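Randomisation du rendu et équilibre : vos retours ?

Keltudton
Bonsoir à tous, je reprends enfin mes essais en simulation, avec un peu de retard, pardon à ceux qui attendaient ! Le principe : la politique apprend avec des textures de sol et de murs tirées au sort, et la caméra de tête comme seule entrée visuelle. Après 1 997 épisodes, j'arrive à 95 % de réussite sur la marche, mais 41 % seulement sur l'appui unipodal. Voici ce que voit le robot, mains comprises : 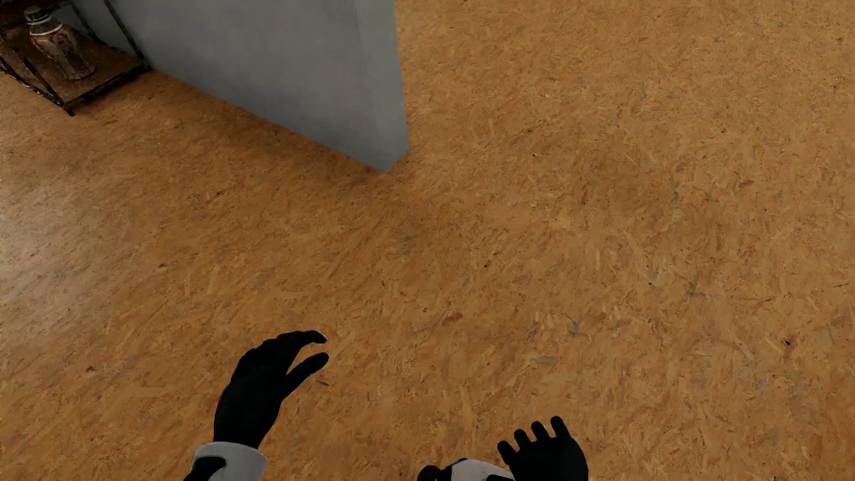
Zutero
Merci pour le partage, ça fait plaisir de te relire ! Par contre je ne te suis pas sur la méthode : pour l'équilibre, la vision n'apporte pas grand-chose, je miserais tout sur la centrale inertielle.

Keltudton
Pas tout à fait d'accord, cher Zutero :) Sans image, je perds environ 9 points sur l'appui. Je vous mets aussi une vue extérieure, sur une jambe, dans le même décor :
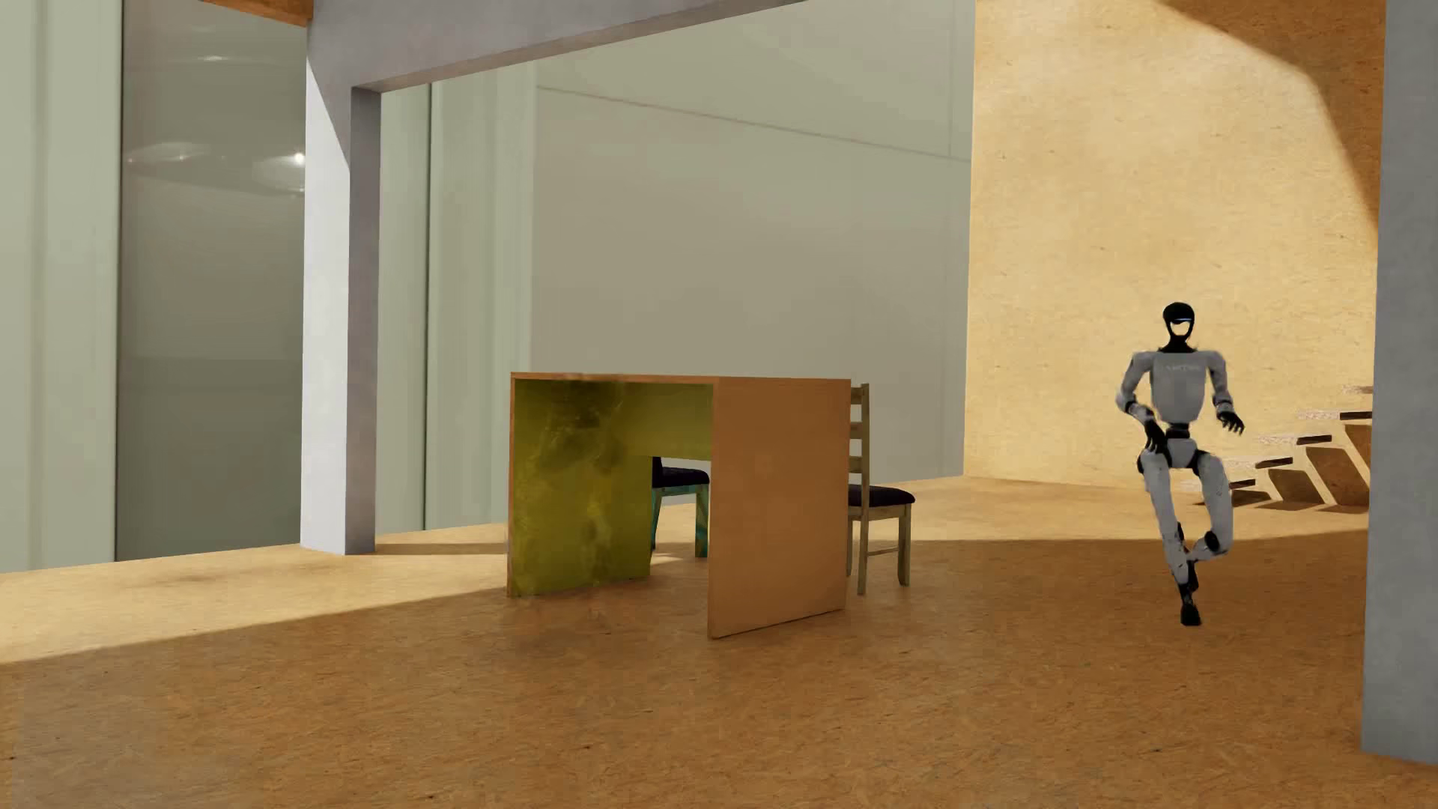 Prochaine étape, refaire la série avec textures figées, pour isoler l'effet du sol. Amnuay Sukprasert me l'avait conseillé en juin et j'ai traîné...

Lulument
Neuf points, avec combien de graines ? Une seule, ça ne me convaincrait pas.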